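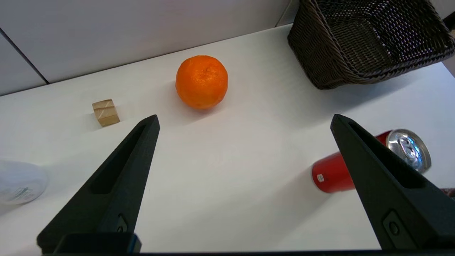 Raed Nassar asked after the last class whether a table has to be cleared completely before sorting begins. It does not. Start with what is on it.

Home Organization, Unit 12 – Clearing a Tabletop

Sort by what happens to each item next.

Food: an orange goes back to the kitchen.
Drink cans: check whether the can is empty, then rinse and recycle. A can on its side rolls, so pick it up first.
Small loose things: a wooden cube or similar goes in a basket.
Baskets: a woven one is fine for dry items – keep wet things out of it.

Wipe the table last. Reading for next time: Ghanem handout, page 70.

Search this site Enter keywords Go

Home Units Handouts Contact

Related
Unit 11 – Shelves and Drawers
Unit 13 – Packing a Basket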